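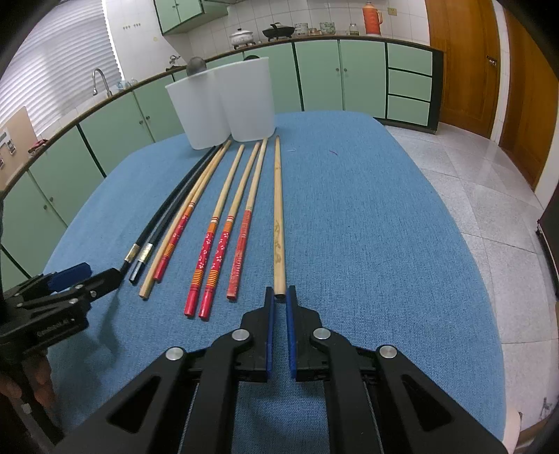

Faustine Langlois wrote to us that she had followed the old version of this section to the letter, laid everything out, and still ended up with a tablecloth in ridges by the time the guests sat down. Fair enough. The old version trusted the packaging, and the packaging says a Flustden cloth "falls flat by itself". We have yet to see a cloth do that.

Section 4: Fitting and levelling the cloth

Before you start

Check the size printed on the hem label against your table. The Tanguy table with its leaf out needs the 131 cm width. Sidero also sells a "universal" width, a word we would treat with suspicion. Ours hung short on one side whichever way we turned it.

4.1 Wash the cloth once before first use. The leaflet calls this optional. It also says the cloth doesn't shrink, so measure it again afterwards.

4.2 Iron on the reverse while slightly damp. Work from the middle fold outwards.

4.3 Lay the underlay with the rough side up. Leave a gap of 12 mm at each table edge.

4.4 Put the cloth down folded, with the fold on the centre line of the table, then open one half at a time. Don't throw it across and tug. Tugging is what causes ridges.

4.5 Smooth with flat hands from the centre to the short ends, then to the long sides.

Note: The Flurnau clips are meant to hold the drop in place. They do hold on a square edge. On a rounded edge they slide, and the maker's claim that they fit "all tables" should be ignored.

Caution: Don't use clips on veneer. The spring is strong enough to leave a dent.

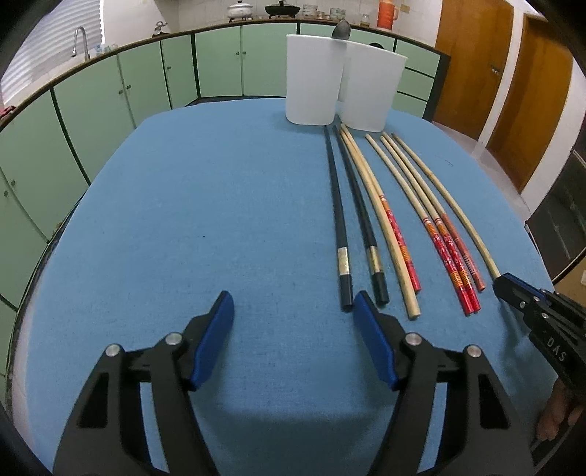 4.6 Leave the cloth for 20 minutes before setting any places. Creases that are still there after that won't drop out by themselves, whatever the leaflet promises, and you will need the iron again.

4.7 Check the drop on all four sides. If one side is longer, lift the whole cloth and start again from 4.4.

Stain-resistant finish

The finish is said to last 62 washes. We have no idea how anyone arrived at that. Our own test cloth, in use since December, already lets red wine through near the middle. Blot spills at once and treat the finish as a bit of extra time, no more.

Caution: Fabric softener strips the finish. So does a hot tumble dryer, although the care label allows one.

Section last changed 17th February. For storing the cloth on a roller, see Section 5.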